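Clearing off the white table

7th February

The white table has been the place where things get put down since we moved to Sillurside in August. I finally gave it a morning.

First everything that had a home went back to it: the mail, two library books, a bag of screws from Dorell that I had been looking for. What stayed was the stuff I want out, and it isn't much. The big maroon book with the gold corners came from my aunt Ankica Živković. It runs to 631 pages and I have read maybe a third. Too heavy for the shelf over the radiator, so it lives on the table, closed, left of center.

The flowers are artificial. I got tired of throwing out real ones. Peach and yellow with some green leaves, in the white vase, back against the wall. 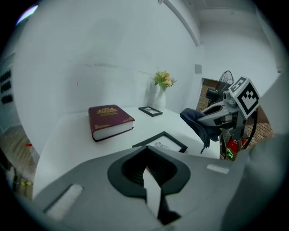

Do artificial flowers need washing? A soft dry brush every few weeks does most of it, and a cool rinse in the sink takes care of the rest if the label says they can get wet.

The two black picture frames are still lying flat. I had meant to hang them, but the wall curves and neither one would sit right when I held it up. Evelien Timmermans suggested little easels – she has some from Prirkach that fold – and I may try those. The frame with the sketch would go nearer the front.

Then the cloths. I keep a dark navy one for the table itself, and it gets washed by itself because it bled onto a pillowcase once. Cold water, no softener, hung over the shower rail.

Next is the hall closet, where I already know there are 79 wire hangers. Rafsan says he'll take them.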